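Break room and pantry walk-through, Dukville site, March
Inspected by: Mei-kuen Kwan
Accompanied by: İlker Gezer (second half only)

Same form as last time, with comments where a tick would be misleading.

**Electrical**

- [x] Outlets near sink fitted with GFCI – tested both, both tripped
- [ ] No daisy-chained power strips. *Fail. The one behind the microwave was "removed" in the last report. I'd like to know what it was removed to, as it looks like the same one.*
- [x] Kettle cord undamaged

**Fire**

- [x] Extinguisher gauge in the green
- [ ] Extinguisher reachable. *Two chairs in front of it. Moved them. I expect they are back.*
- [ ] Exit sign lit. *Flickers. Jui-lin Wu says a new one is on order; I have not seen the order.*

**Storage and recycling**

- [ ] Drinks bottles capped or in the bin. *Partial. The rule says no open bottles inside cabinets, and I still find it hard to believe a sign will fix this.*

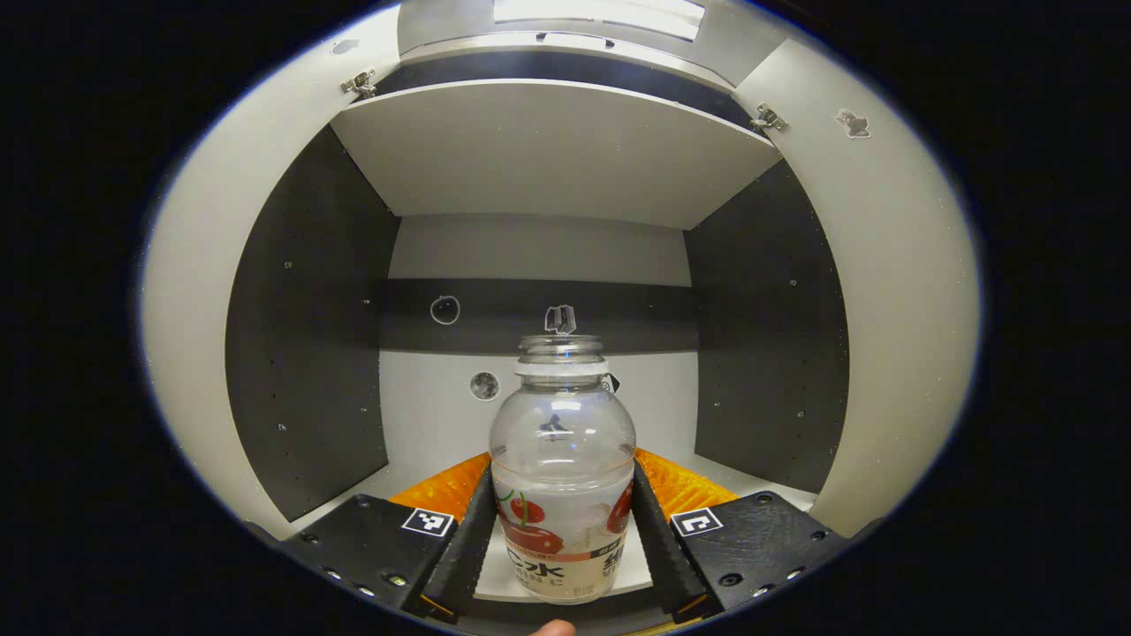 *Item 9: clear bottle with cherry label, no cap.*

- [x] Cleaning products kept apart from food
- [ ] Shelf load marked. *Marked 300 lb on one bracket and 3000 lb on the other. Neither is believable. Treat as unrated until Chi-keung Wu finds the paperwork.*

**Floor and water**

- [x] Mat lies flat
- [ ] No leaks under sink. *Dry today, but the bucket is still there, so somebody shares my doubts.*
- [x] Water filter changed within 6 months, going by the sticker. *The sticker is handwritten and has no initials.*

**Follow-up**

Power strip and exit sign go to Wing-yan Chiu. Recheck in 2 weeks, unannounced this time – the Clotutthorpe visit was announced and everything passed.

Signed: M. Kwan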